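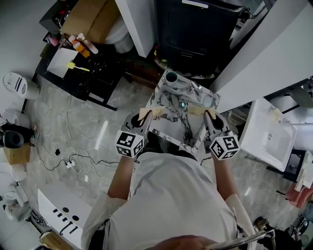 Carrying a tray is harder than picking up a cup, and that is why Wubit Weldu keeps coming back to it. Her team at Cirkenwood spent March comparing two pairs of hand-held grippers, the Zesia and the Flerkero, before choosing one for its household work.

Both are held in the hands and worn down by the same chores: trays, bottles, drawers, cloths. The person does the task, the trackers record where each gripper went, and the recording is later used to train a pair of arms.

The Zesia has stiff fingers and a short trigger pull. It weighs 172 grams less than the Flerkero, and after 200 tray carries that mattered to everyone's wrists. Its weak point was grip on anything smooth. Trays slid at the corners whenever the two hands fell out of step.

The Flerkero has softer fingers that bend around an edge. It held trays level more often but was slow to let go of small things, and one of its triggers had to be replaced after 13 days.

Padding made a bigger difference than Weldu expected. "We spent weeks arguing about finger shape," she says. "Then somebody put tape on the fingers and the slipping mostly stopped."

Tracking was the other problem. In tight rooms the markers can turn away from the camera when the wrists roll inward. The Teshome controller filled short gaps well and long ones badly, so the team threw out 1250 recordings and did them over.

They went with the Flerkero. The Zesia pair is still used for drawers.

Filed under: Robotics, Hands & Tools
Search articles Go
Contact the editors | © 2022 All rights reserved | Back to top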